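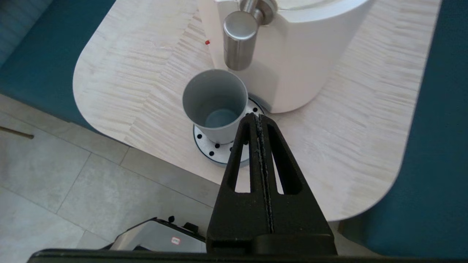

Edeck Drink Service Demonstration

The Edeck Drink Service Demonstration is a public demonstration of mobile manipulation held each January by Steltance, a robotics integrator, during the open day at its Kariuki site. A single robot arm with a two-finger gripper works at a table in a seating area fitted with upholstered benches. The task set consists of placing a cup at a drink dispenser, operating the dispenser, carrying the cup away and picking up paper waste from the seats and floor. The robot and its control software are known together as Edeck.

The demonstration is used by Steltance both as a public event and as a source of recorded trials. It was proposed by Ketsara Kamolrat, who directed the first edition, and the trial protocol was written by Vicente Ocampo.

Background

Earlier open days at Kariuki were limited to guided walks past fenced work cells. Visitors saw the machines through panels and there was no fixed program. Kamolrat argued in an internal note that a household or café task would be easier to follow than palletizing, and that a furnished area already in the building could be used without major changes. The benches and table were left in place. The only addition to the table was the dispenser.

The dispenser was chosen after a comparison of several units. The main requirements were a front-mounted tap and enough clearance for a tall cup. A clear container was preferred, as the remaining liquid can be checked from the side by the operator. Water is used in all public runs.

Equipment

The arm carries a Pronar parallel gripper with black tapered fingers. Each finger has elongated cutouts, which lower its weight and allow the tip to flex slightly under load. Both fingers are driven from one motor and close symmetrically. The grip pads are treated as wear parts and are replaced before each open day.

A small camera is mounted at the wrist. Its view includes the fingers at all times, so the control software can compare the position of the fingertips with that of the object directly. A second camera, on a stand away from the table, records the whole working area and is used only for review. The wrist camera has one known weakness: at close range the finger hides part of the object being approached. The protocol deals with this by requiring a viewing pose before each final approach.

Polished metal and clear glass are both present in the work area. Reflections on chrome change with the angle of the camera, and edges seen through glass can be confused with the edges of the glass itself. Depth readings on the container are therefore discarded, and its position is taken from the white base.

Format

A public session consists of two parts. In the first, the arm carries out the dispensing task. In the second, it collects used napkins and other paper from the benches and from the floor near the table. Four sessions are held in the course of the day, with the arm returned to its rest position between them.

Visitors stand behind a line on the floor or sit on the benches farthest from the arm. Speed is limited throughout. A handheld stop control is held by one operator, who has no other duty during a run. A second operator announces each step and answers questions. 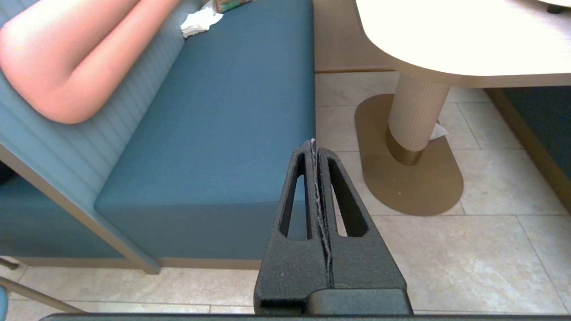 Seated visitors are allowed to keep personal items with them, and the software is expected to tell these apart from waste. Any object it cannot classify is left alone. The rule was adopted after the first edition, when the arm reached toward a folded program that a visitor had put down on the seat. The run was stopped before contact.

Soft paper is handled with a slow close and a low force limit. Crumpled napkins give a usable grip from most directions, while flat or torn pieces often have to be approached twice. Thin strips may remain between the fingers after the gripper opens. Operators are permitted to remove them by hand once the arm is at rest, and the removal is written in the log as an intervention.

Dispensing task

The task begins with the cup standing on the table or already at the dispenser, depending on the session. The arm moves to a viewing pose above the front of the machine, locates the tap and the rim of the cup, and corrects the cup's position if the offset is too large. The tap is then operated with the fingers. Filling is stopped by a timer. No attempt is made to measure the liquid level from the wrist camera, as the bottom of a deep cup is poorly lit and the surface of the water is difficult to detect.

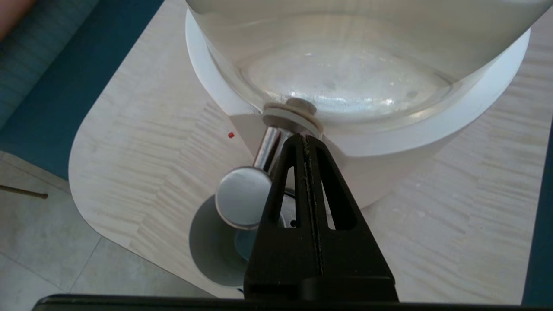

Glass container and chrome tap of the dispenser, with the gray cup below and a gripper finger in the foreground.

Approaches to the tap are made from the front. In tests the side approach was found to be shorter, but it brought the wrist close to the container, and Ocampo removed it from the protocol. The cup is never lifted by the rim. For transport it is held at mid-height and kept upright, with acceleration reduced further while it contains liquid.

Trial record

The most recent edition produced 163 logged trials, counting the public sessions and the rehearsals before them. Of these, 13 were ended with the stop control. The log gives the cause of each stop in a short free-text field; the usual entries are loss of the cup rim from view and contact with the drip tray. Trials ended by the stop control are kept in the record and are marked as incomplete.

Kamolrat has described the figures as unsuitable for comparison with laboratory results, given that the lighting and the number of people present vary between sessions. The recordings are used within Steltance for training operators and for testing changes to the viewing poses.

Later changes

The session plan has stayed largely the same since the first edition. The waste collection part, originally optional, became a standard item at the request of the operators, who had been clearing the benches themselves between sessions. A proposal to add a second arm for handing cups to visitors was considered and set aside pending a revised safety assessment.

See also

Kariuki open day
Pronar parallel gripper
Mobile manipulation
Wrist-mounted camera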